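Morgate Table, Solid Pine
Home > Tables > Kitchen and café > Morgate

Maker: Miettinen
Length: 112 cm
Width: 80 cm
Evenly spread load, maximum: 100 kg
Top: solid pine planks, glued edge to edge
Delivery: flat, legs packed separately

The Morgate is a four-legged table for kitchens, canteens and small cafés. The top is made from planks of Nordic pine with the knots left in. Planks are sorted for sound knots before gluing, and small open knots are filled on the upper face only. Colour and grain differ from one top to the next and cannot be chosen when ordering. Tables bought as a pair come from the same batch where stock allows.

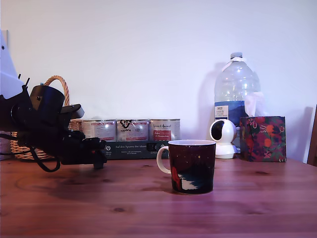 Morgate, wooden top.

Surface and finish
Tops are supplied either bare or with two coats of Tosum hard oil. Bare tops must be finished on both faces before use, or they may cup. Pine is a soft wood and will mark under hard or pointed objects. Shallow dents can usually be raised with a damp cloth and a warm iron on a bare top. On an oiled top, sand the area lightly first and re-oil afterwards.

New pine is pale and darkens with daylight. Move mats, trays and table lamps from time to time during the first months – covered areas stay lighter and the difference takes a while to even out.
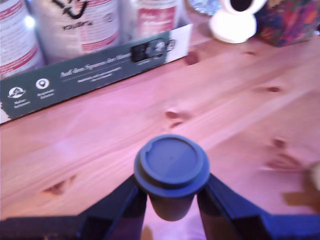
Can I put hot drinks straight on the oiled top?
Use a coaster or mat for anything straight from the kettle or the machine. The oil resists short contact with warm cups, but heat and trapped moisture together can leave a pale ring. Faint rings often fade within a few days. If not, rub with a fine pad along the grain and apply a thin coat of oil.

Fitting the legs
Lay the top face down on a blanket. Fit all four corner plates finger-tight, check that the legs stand square, then tighten each bolt in turn. Do not use a power driver. Check the bolts again after two weeks of heating, as the wood shrinks slightly in dry rooms.
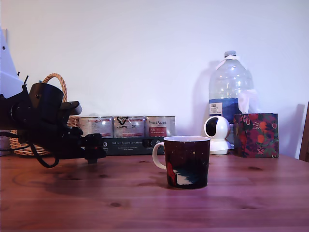
Table surface with a woven wicker basket.

Baskets, pots and other rough-bottomed items should stand on felt or a cloth. Do not drag them across the grain.

Cleaning and upkeep
Wipe with a well-wrung cloth and dry at once. Mild soap may be used. Avoid bleach, scouring cream and steam cleaners. For café use, re-oil every three months; at home, once a year is normally enough.

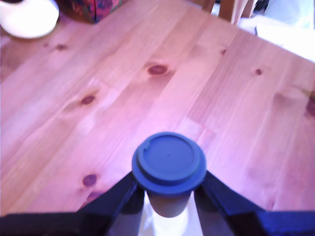
Apply the oil thinly, leave for ten minutes and wipe off all surplus. Two thin coats give a harder surface than one thick coat. Spread used cloths flat outdoors to dry – oily cloths can catch fire if left in a heap.

Spare parts
Corner plate set, four pieces: order code M-80
Leg, single, bare pine: order code M-900

Page checked by Ritva Nurmi, Friday, November 29, 2019. Orders for bare tops placed in December are sent from the Tridevstead store.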